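Two months with the Jesturitz bin picking kit

I promised a proper write-up of the Jesturitz kit once we had used it enough to have real opinions, and we have now crossed that line. The pick counter reached 3,591 before I sat down to type this, and I'm still walking over to watch it when I should be doing other things.

Quick background for anyone new to the blog. I look after automation for a small workshop in Clumthorpe. We cut and finish short bar stock for other people's machines, and a lot of our day goes to moving parts from one bin to another. The bars arrive loose, they slide over each other, and a person has to pick them out and lay them straight for the next step. I have wanted a robot to do that job since before I was allowed to buy one.

The kit is a software and gripper package that goes on an arm you already own. You get the gripper, a mounting plate, a small computer, a fixed camera and a license for the planning software. We looked at a similar package from Argate first. It was a good product with lovely manuals, but it wanted parts to be spaced out on a flat tray, and if I could get my parts spaced out on a flat tray I would be most of the way home already. Jesturitz was happy to talk about bins with walls, so Jesturitz it was.

Setup took us 2 days. The first went almost entirely on cables and air lines, and I would tell anyone to plan the route of every hose before tightening a single screw. You want enough slack for the wrist to turn all the way around and not so much that a loop catches on the bin. We redid ours three times. The second day was calibration, and I loved it! You move the arm through 18 poses, the camera looks at a target each time, and at the end the software shows you how far off it thinks it is. Ours came out well enough on the second try that I left it alone.

Then we started picking. I began with a few bars at a time in a metal bin clamped to the table, with a second bin behind it, and added more as I got braver.
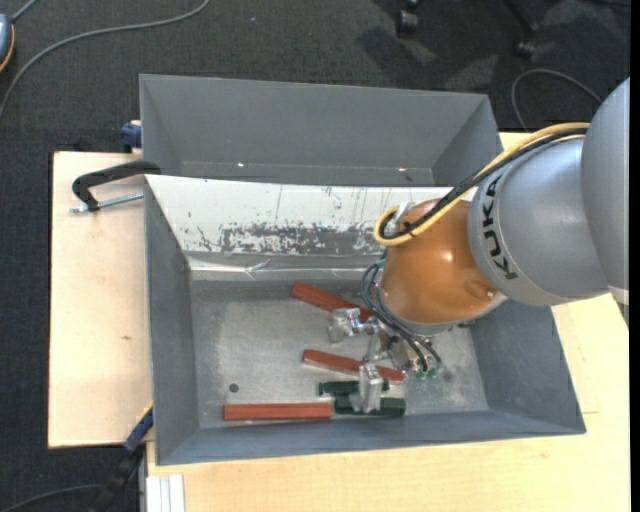

Reaching in for the red bars, with the green pieces down by the near wall.

What surprised me most is how well it deals with the walls. A bar lying close to the side of a bin is hard for any gripper, as there is very little room for a finger to get down beside it. The planner tries a string of different approach angles on screen before it moves, and you can watch it throw out the bad ones in red. When it finds a good one it tips the wrist over and goes in at an angle I would never have thought to teach by hand. I must have called people over to see that a dozen times.

Long parts lying across each other are handled nicely too. It goes for whatever is on top, lifts a little, looks again, and carries on if nothing else came up with it. You can turn that second look off to save time. I did, for an afternoon, and then turned it back on.

Now the grumbles, and I do have some. Shiny bins are trouble. Bright reflections on bare metal confuse the camera, and for the first week it kept seeing edges where there weren't any. Lowering the lights helped, and so did moving the camera a hand's width to the left. The manual gives this one line, and it deserves a page. Dark parts need their own exposure setting as well, and switching between settings adds a pause to every cycle that I would love to see gone.

The gripper fingers are the other thing. They are strong and simple, and I like them a lot, but they are blocky, and on narrow parts I would be glad of something slimmer. We ordered a set of custom tips from Değirmenci for 400 dollars and they are due in April. I'll post about them when they have done some work.

Support has been great. I sent a log file with a long and slightly cross message late one evening and had a useful answer by 9 the next morning, along with a settings file that fixed the problem. The same file went into the next update, so I wasn't the only one who needed it.

Would I buy it again? Yes – and I would buy it sooner. If your parts are stiff, fairly regular and come in a bin you can fix in place, it is well worth asking for a trial. If you work with soft bags or anything see-through, I'd wait, or at least send them a box of samples before you spend any money. They tested ours for free and sent back a video of every failed pick along with the good ones, and that did more to convince me than the brochure.

Next on my list is running both bins in one cycle, red parts to one side and green to the other. The software has a sorting mode that I have barely touched. If you have used it with more than two part types, please leave a comment and tell me how you set up the exposure – I could use a head start.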